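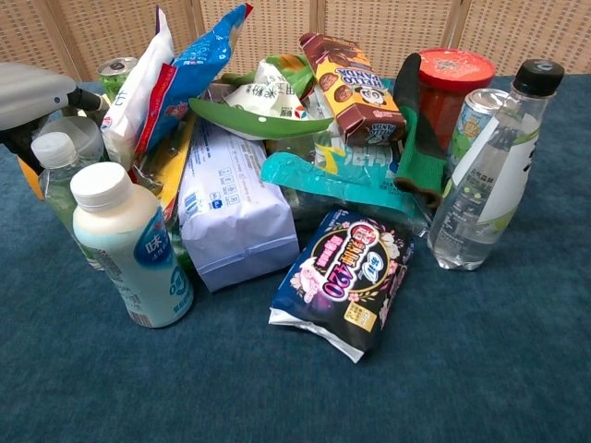

Abb. 7: Flaschen und Packungen vor einem Flechtparavent

4. Paravent Treveck aufstellen und einrichten

Gilt für Modelle mit drei und vier Paneelen. Für den Huaranga (Rollen unten) siehe Abschnitt 6.

Vor dem Start
Karton flach hinlegen, nicht hochkant öffnen. Folie erst abziehen, wenn alle Paneele liegen. Beiliegend: Scharniere, Schraubentüte, Filzgleiter, Innensechskant. Fehlt was: Teilenummer von der Tüte abschreiben und an Kesutar Ersatzteile schicken, z. Hd. Bongani Hendricks. Ohne Teilenummer dauerts.

Aufbau
1. Paneele mit der Rückseite nach oben auslegen. Rückseite = die mit dem Aufkleber.
2. Scharniere abwechselnd einsetzen. Erstes Paar öffnet nach vorn, zweites nach hinten. Sonst lässt sich das Ding nicht im Zickzack falten.
3. Schrauben nur handfest. Erst alle rein, dann nachziehen. Kein Akkuschrauber!
4. Filzgleiter unten aufkleben, auf Teppich weglassen.
5. Zu zweit aufrichten. An den Leisten anfassen, nie am Geflecht.
6. Paneele anwinkeln, mindestens 40 Grad zueinander. Gerade aufgestellt kippt er.

VORSICHT: Quetschgefahr an den Scharnieren. Kinder beim Falten weg.

Hinweis: Auf hochflorigem Teppich sackt ein Paneel gern ab. Dann Stützfuß Soto montieren (Zubehör, nicht dabei). Zwei Stück reichen, je einer an den Außenpaneelen.

Ausrichten
7. Wasserwaage oben auflegen. Kleine Schieflage am Scharnier ausgleichen, Schraube eine halbe Umdrehung lösen, Paneel anheben, wieder anziehen.
8. Abstand zu Heizkörper und Ofen: mindestens 76 cm. Gilt auch für Stehlampen mit Halogen.
9. Nach ein paar Tagen alle Schrauben nochmal prüfen. Holz arbeitet.

Pflege
Staub mit weicher Bürste, immer in Richtung des Geflechts. Staubsauger nur mit Bürstenaufsatz, kleinste Stufe. Flecken: Tuch anfeuchten, gut auswringen, tupfen. Keine Sprühreiniger direkt aufs Geflecht, auch keine milden. Leisten einmal im Jahr mit farblosem Wachs, am besten im September vor der Heizperiode.

ACHTUNG: Nichts an die Oberkante hängen. Mäntel, Taschen, Lichterketten mit Trafo usw. ziehen den Paravent nach vorn. Schäden dadurch sind von der Garantie ausgenomen.

Einlagern
Zusammenfalten, Tuch zwischen die Paneele, stehend lagern. Trocken, nicht im Keller. Scharniere halten im Prüflauf 3.000 Faltungen, danach auf Spiel kontrolieren und ggf. tauschen (Satz gibts einzeln).

Weiter mit Abschnitt 5, Wandhalterung.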